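4 Fitting and checking the Fanard half-mask respirator

Read this section before first use. The half mask must only be worn with Fanard filters of the same class on both sides.

4.1 Fitting the filters

1. Check the expiry date on each filter pouch. Do not open a pouch until the filter is needed.
2. Remove the 2 filters and inspect the sealing rings for cuts or dirt.
3. Line up the mark on the filter with the mark on the facepiece. Push in and turn clockwise until it stops.
4. Write the date of opening on the filter label, in the form Sep 8, 2023.

Caution: Do not use tools to tighten the filters. A cracked thread cannot be repaired and the facepiece must be replaced (part no. 217).

4.2 Putting on the mask

1. Loosen all straps fully.
2. Place the mask over the nose and mouth, with the chin well inside the cup.
3. Pull the cradle over the crown of the head and fasten the lower strap behind the neck.
4. Tighten the upper straps a little at a time, both sides together.

Note: Facial hair under the seal will cause leaks. The wearer must be clean-shaven wherever the seal touches the skin.

Take the mask off and store it in its bag before eating or drinking. Do not leave it on kitchen worktops, where oil and steam can damage the seal. 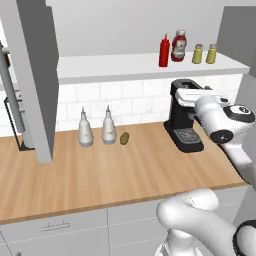
Fig. 7. Worktop with coffee machine and two white bottles.

4.3 Seal check

1. Cover both filter inlets with the palms. Do not press the mask into the face.
2. Breathe in gently and hold for 10 seconds. The facepiece should pull in slightly and stay there.
3. If air enters, adjust the straps and repeat from step 1.

Caution: Do not enter the work area if a seal cannot be obtained. Try the small facepiece (part no. 107) or ask for a fit test.

4.4 Cleaning

Remove the filters first – they must never be washed. Wipe the facepiece with warm water and mild soap, rinse, and dry away from direct heat. Solvents will harden the valve flaps.

Fit test bookings: Casimiro Toledo, Taltutier service desk.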